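Toast (food)

Toast is sliced bread that has been browned by dry heat, and I've been keeping this entry on our little food wiki since before I could tell a crumpet from an English muffin. What follows is the long version. The short version is: bread, heat, butter, go.

What happens to the bread

The browning comes mostly from the Maillard reaction, where sugars and proteins in the bread react and make hundreds of new flavors and smells. It gets going properly once the surface is well past the boiling point of water, so the outside has to dry out first. That's why fresh, damp bread takes ages and yesterday's loaf browns so nicely. Sweet breads (brioche, challah, raisin bread) color fast, and I've burned more raisin bread than I'd like to admit on a public page.
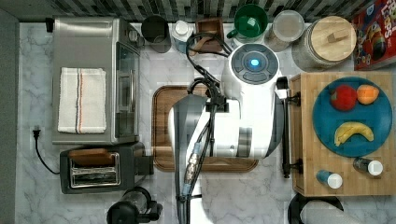 Stale bread and toasted bread aren't the same thing, by the way, even though both feel hard. Staling is the starch firming back up as the loaf sits around, and warming the slice undoes part of it for a while. So an old slice can come out with a soft middle and a crisp face, and I think that's toast at its very best!

History

People have been toasting bread for as long as they've had bread and fire. The word comes down to us through Old French from a Latin verb meaning to parch or scorch. In England, pieces of spiced toast used to be dropped into wine or ale, and that's usually given as the reason we "toast" somebody's health. Before electricity you used a long fork, or a wire rack by the hearth, and you stood there and watched it. Electric toasters showed up around the turn of the twentieth century, and the early ones did one side at a time. The pop-up kind reached homes in the 1920s, and sliced bread went on sale in 1928, which helped a lot (try getting a hand-cut wedge into a narrow slot).

How dark?

I like mine the color of a paper bag. My neighbor Orvokki Vuorinen likes hers nearly black on rye, with cold butter laid on in slabs, and we've stopped discussing it. The numbers on a toaster dial are no help here, as there's no standard behind them. On some models they stand for minutes, on plenty of others they don't stand for anything you could look up, and a 4 on one can be a 2 on the next. Second rounds go faster too, once everything is warmed up, so turn it down a bit.

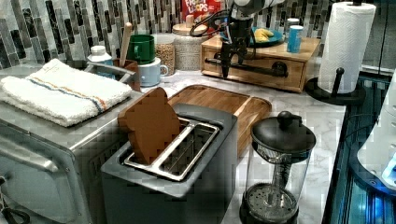

Liya Tekleab wrote on the talk page that I'd left out the broiler entirely, and that for cheese on toast you should brown one side first, flip it, and put the cheese on the pale side so the base stays crisp. She's right, and I've made it that way ever since.

Buttering

Butter right away if you want it to soak in. Wait a minute, with the slice propped up so the steam can get out, if you want it to sit on top. Toast left flat on a cold plate goes soggy underneath, and that's the whole case for the toast rack, an object I used to make fun of and now own two of.

See also: French toast, Melba toast, rusk, crouton, bruschetta.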